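Part 4: Putting the Cabinet and the Floor Back Together

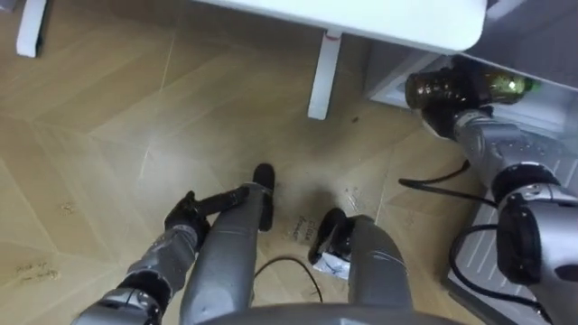 OK, so by now your Stesora cabinet is standing up and you've had a coffee. Good! This is the part I like best, when the bottles go in and the floor gets cleaned, and I do them in that order (I did it backward the first time and had to clean twice).

1. Check that the cabinet is level. Put a bottle on its side on the top shelf and let go of it slowly, with your hand still close by. If it rolls, turn the front feet a little at a time until it stays where you put it.

2. Wipe the shelves with a damp cloth and dry them. White shows every ring and smudge, so I keep a second dry cloth over my shoulder the whole time.

3. Load the heavy stuff low. Oil, vinegar, big jars, all of that goes in the bottom. I keep 5 bottles up top at the most, and those are the ones I reach for every day.

4. Hold glass bottles around the body, never by the cap. Dark glass hides drips really well, so run the cloth around the neck before the bottle goes on the shelf.

CAUTION: Don't lean on the shelf edge while you load. The shelf pins are snug, but they're small!

5. Now look down. Pick up every scrap of paper and plastic before you sweep. Crumpled bits hide grit, and grit under a shoe is how you get scuffs on a nice pale floor.

6. Sweep along the direction of the planks. On a herringbone floor that means zigzagging a bit, and yes, you'll feel silly. Dust loves those diagonal seams, so go over them twice with the soft brush.

7. For scuffs, put one small squirt of Voridia floor soap on a barely damp cloth and rub lightly. Most of mine come off this way. A few never have, and I've made my peace with them.

NOTE: Never pour water straight onto the floor. A wrung-out cloth is plenty.

8. Let everything dry with the doors open, then close them and see if they still line up. If one has dropped, go back to the hinge screws in Part 3 and give the top one a quarter turn.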